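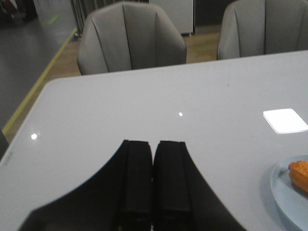

Figure 3. Wrist camera view during a tabletop trial, fingers together. The white square pad and part of the blue plate are to the right.

4.2 Student trials

The Trukico course ran for 16 weeks, most of which the students spent learning that a table is a large place. Each team wrote its own grasp planner on top of the Sonent library and was graded on 392 logged trials, a number chosen before anyone had timed one. By June, 2 planners were still in use.

The Dreketti planner searched for objects by color. It was quick and had firm opinions about reflections: a bright dot of ceiling light on a glossy tabletop (Figure 3) was, to its thinking, a small item worth picking up. The Wubshet planner looked for closed outlines and left the lights alone – but an object only partly in view, like the plate in Figure 3, did not count as an object at all.

Both teams described these behaviors as conservative in their reports. We score them separately in Section 4.3.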